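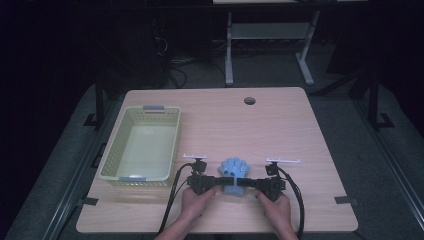
A gripper is the part of a robot that takes hold of things. You have two grippers of your own, and you call them hands. In our workshop in Nolholm we are building one called Urnar, and we are trying it on small things before we trust it with big ones. In the photo it is held by two hands over a table, and it is holding a light blue hand with rounded fingers. So a hand is held by a gripper, and the gripper is held by hands! The pale yellow-green basket next to it is empty, and a basket like this is a good place to put things down when you practice.

How does a gripper hold?

Take a pencil between your thumb and your first finger. Now lift it. Why does it not fall? Your thumb pushes from one side and your finger pushes from the other side. The two pushes meet in the pencil. There is also friction, which is the small roughness between two things that touch. You can feel it when you rub your palms together. If there is no friction, you can push as much as you like and the pencil will still slide down. Try it with a piece of wet soap and you will understand.

A simple gripper does the same as your thumb and finger. It has two sides, and they come closer together until the thing is pinched between them. Some grippers have three fingers and a few have five like us, but two are enough for many jobs. Two are also much easier to build and to repair, and in a small workshop we repair very often.

What makes it move?

In most grippers there is an electric motor. A motor turns round and round, like a wheel. But fingers must open and close, they must not go round. For this reason we need some parts in the middle which change the turning into another movement. These parts can be gears, which are wheels with teeth. They can be a screw, or a string that is pulled, as on a puppet.

You can make the string kind at home. Cut a hand from thick cardboard and fold each finger where your own fingers bend. Glue short pieces of drinking straw on the palm side, one piece between every two folds. Put a string through the straws of one finger and tie it at the fingertip. Now pull the string from below. The cardboard finger bends! Your arm is the motor, and the string brings the pull to the finger. Ask an adult to help with the cutting, thick cardboard is harder than it looks.

Why are there cables?

You eat breakfast, and this gives your muscles their energy. A motor does not eat. It needs electricity, and often the electricity comes by a cable. Cables can carry messages too. One message may say "close a little more." Another message may go back and say "I am already closed this far." Your nerves do the same work between your hand and your head.

On Urnar you can see two black cables, one on the left and one on the right. Cables are a trouble for every builder. They catch on the corner of the table, they go under your elbow, and if they are too short they pull the whole thing back just when you want to reach forward. My friend Khôi Diệp always leaves an extra loop before he ties a cable down. When I was new I thought this was untidy. Then I pulled a plug out of its socket with my sleeve, and now I leave a loop also.

Why do people hold it with their own hands?

You may ask why a person is holding the gripper, when a robot arm could do it. It is a good question. An arm is heavy, it costs much money, and it can bump into people. If we hold the gripper ourselves, we can try it in many ways in one afternoon. We turn it flat, we turn it upright, we go quickly or slowly. We feel directly when it is too heavy on one side. Nghĩa Đàm, who teaches the August course in Cumau, calls it "lending your arms to the machine." I like this expression very much.

There is another reason for doing it in some projects. When a person moves a gripper, the movements can be recorded. Later a computer can study them, a little like you study how your grandmother folds a dumpling before you fold your own. One time is not enough for learning. It can take 100 tries, or 1000 tries, before a machine begins to do a small job well. And then you change the cup for a different cup, and it has to practice again.

How hard should it squeeze?

Hold an egg. (Over the sink, please.) You squeeze enough that it does not fall, and not so much that it breaks. You do this without thinking, as your skin tells you all the time how hard you press. A gripper without a sense of touch does not know this. It will close on an egg in the same way as it closes on a stone.

Builders have some ways to help. They can put soft pads on the fingers. They can measure how hard the motor is working and stop it in time. They can put a small sensor in the fingertip. For the first tests we choose things that do not break and have no sharp points, and we keep the eggs in the kitchen.

What are the little white plates?

Look at the top of the gripper again. On each side there is an upright part, and on it there are thin white plates, like a small letter T. Light parts on a dark machine are easy for your eye to find. When I look at a gripper from above, I want to know quickly where the left side is and where the right side is, and how far they are from each other. If you build your own cardboard gripper, paint the tips in a bright color and see if it becomes easier to aim.

A game to play with a friend

You need two wooden spoons, a basket or a box, and 30 small things from your home. Socks, corks, blocks and bottle caps are all fine. Put everything on the table beside the basket.

One player takes a spoon in each hand. The spoons are now the fingers of the gripper, and the real fingers may not touch anything. Move the things into the basket, one after another. The friend watches and writes down which ones fell. Then you change places.

After the game, look at the list. Did the round things fall more often than the flat ones? Was it better to go down from above, or to come from the side? Now put a rubber band around the end of each spoon, many turns, and play again. You have just changed the friction of your gripper, and the list will show you if it helped.

Words from this page

Gripper – the part of a robot that holds things.
Friction – what makes it hard for two touching things to slide.
Gear – a wheel with teeth that turns another wheel.
Sensor – a part that notices something, for example a push or a light.

If you make the cardboard hand, bring it with you to the workshop. We have a shelf by the door for them, and there is still place on it.

We use cookies to remember your language and to count visits to this page. Accept all | Only necessary | Read more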